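Halima Koech
Varkulby school support staff pay, continued from last night. The department's revised offer is out and I've read the schedules so you can skip to the parts that matter.

1/ The offer covers 3,833 positions: education assistants, library technicians, bus supervisors, custodial. Casuals are excluded under clause 19, same as the last agreement.

2/ Headline figure is a flat payment of $933 per full-time position, pro-rated by contracted hours. It isn't added to base salary, so it doesn't carry into superannuation or the next round.

3/ Most assistants are on term-time contracts. Pro-rating is calculated on the full calendar year, which pulls the payment down again. See schedule B, note 4.
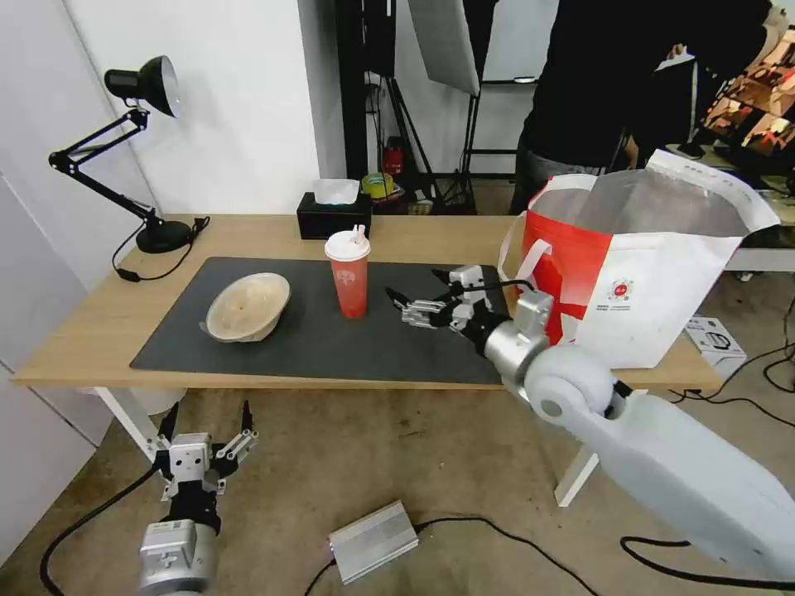

4/ The retention allowance of $1,000 for remote schools stays. Eligibility now requires continuous service from the start of the school year. Anyone who moved between Ero and Varkulby mid-year loses it.

5/ Atieno Shirima's bargaining team asked for the allowance to follow the employee. The department's written response refers to "administrative complexity" and gives no costing.

6/ Correction to 4/: transfers initiated by the employer are exempt. Thanks to Salim Mfaume for the clause reference (22.3).

7/ Ballot opens in June. Rejection by a simple majority triggers a notice period before any stoppage. Work bans have a shorter one.

8/ Source for all of the above is the offer document dated May 2018, schedules A to D. Schedule E (classification review) hasn't been released. I've asked for it.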